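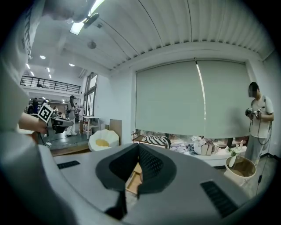

Fornside will keep its paper parking permits for at least another year, after the town council voted Monday night to send its new digital system back to the people who built it.

The system, called Karam, was supposed to replace the colored window stickers that residents have been losing, sun-bleaching and quietly lending to their brothers-in-law for as long as the town has had meters. It was due to go live in January. It will now go live when it is ready, a date the council declined to guess at.

Karam works by license plate. A resident types in a plate number, pays the $16 fee and is done, with no sticker and no line at the town hall counter. In the trial on the streets west of the library, 149 households signed up. Of those, 50 received parking tickets while legally parked in front of their own homes.

Clukix, the company that supplies the software, told the council in a letter that the trial had been "a valuable learning period." Several residents who spoke at the meeting said they had learned a great deal too, mainly about the appeals process, which is on paper.

The trouble appears to come down to the letter O. Some residents typed it where their plates have a zero, and some typed a zero where their plates have an O. Karam treated every mismatch as a stranger's car. A smaller group had put in a space, as it appears on the plate, and the system took the space as a matter of principle.

One man from Alder Street brought his tickets to the podium in a shoebox. He said he had started parking in the two-hour zone by the bakery and moving his car at lunch, as this was cheaper than having a permit. The council thanked him for his comments. A woman who followed him said she had never signed up for the trial, still had her old green sticker, and had not been ticketed once. She asked that this be noted in the minutes, and it was.

The town has agreed to cancel all of the tickets and refund anyone who has already paid. Refunds will be mailed as checks. Residents who were charged twice for the permit itself, a separate problem that came up late in the evening, should call the parking office, which is open weekday mornings and closes for lunch at 11:30.

Money took up the rest of the discussion. Fornside has paid Clukix for the first of 2 installments and is holding the second until the plate problem is fixed. The company has proposed an added feature that would catch common typing mistakes, for a fee. Council members received this proposal in a silence that lasted long enough for the recording secretary to look up.

A motion to drop Karam entirely and go back to stickers for good failed by a single vote. A second motion, to keep Karam but also print stickers just in case, passed easily. The stickers for next year will be orange, the printer having run out of the blue that was promised in the fall newsletter.

The old permits now on windshields run out at the end of the month, but officers have been told to go easy through January while the new ones are handed out. "Easy" was not defined. Pressed on this, the parking office said that a car with a green sticker, an orange sticker or a Karam account in good standing would be left alone, and that a car with all three would be too.

Visitor passes are a different matter and stay as they are – a slip of cardboard with the date written on it in pen. There have been no complaints about the visitor passes.

The council also heard briefly from Astetti, the contractor repaving the lot behind the post office, which says the work is on schedule apart from the drainage, the curbs and the striping. The lot is closed to permit holders until the striping is done. The next regular meeting starts at 7 p.m. at the town hall, and people driving to it are asked to use the street.

Last updated: Tuesday, December 3, 2019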